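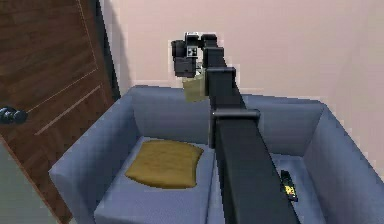 Looking after skates at home

Whether you skate once a month or three evenings a week, most of the wear on a pair of skates happens between sessions. The tips on this page cover quad and inline skates used indoors. Ice skates need different care and have their own page.

After every session

Loosen the laces all the way down and pull the tongue forward. Take out the insoles and stand them on edge somewhere airy. Stuff the boots with newspaper, change it once after an hour, and leave them overnight. Don't put them on a radiator, as the glue around the sole softens and leather goes hard.

Wipe the wheels and plates with a barely damp cloth. Hair and carpet fluff wind themselves round the axles, so pull them out with tweezers before they get into the bearings.

Cleaning bearings

Do this when a wheel sounds gritty or stops spinning sooner than the others. For anyone skating weekly, every 11 weeks or so is plenty.

1. Take off the wheels and push the bearings out with the end of the axle or a bearing tool. The cheap Womico one is fine.
2. Prise off the shields if they are removable. A pin does the job.
3. Shake the bearings in a jar of bearing cleaner for 90 seconds. Open a window first and keep well away from flames.
4. Lay them on kitchen paper until fully dry.
5. Add one drop of light oil to each, spin it, and refit the shield.

Never rinse bearings in water. Kitchen oil is no good either — it turns sticky within days.

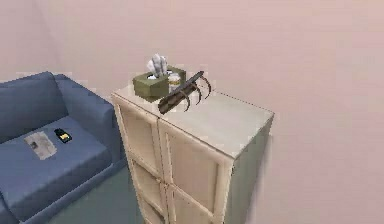

Once the bearings are back in, tighten each axle nut until the wheel has no side play, then back it off a quarter turn. Spin all the wheels and compare them. If one still drags, swap its bearings with another wheel's and see whether the problem moves.

Wheels and toe stops

Indoor wheels wear faster on the inside edge. Rotate them when you can see the difference: front left swaps with back right, front right with back left, and turn each wheel over as you go. Inline wheels are swapped first with third and second with fourth, again turned over.

Toe stops should be replaced before the rubber is down to the bolt. Check that the locking nut is tight — a loose stop will chew the thread in the plate, and a new plate costs more than the boots on many starter pairs.

Smells

A spoonful of bicarbonate of soda in an old sock, left in each boot overnight, deals with most of it. Flornent spray works too but leaves a white bloom on black linings. Hand wash fabric insoles in cool water and dry them flat.

Storing them

Keep skates in a cupboard or on a shelf, out of sunlight, with the laces loosely done up so the boots hold their shape. A Grunduvik shoe rack takes quads if you leave out every other shelf. Carry bags are for carrying; skates left zipped up in one will be musty by the next session.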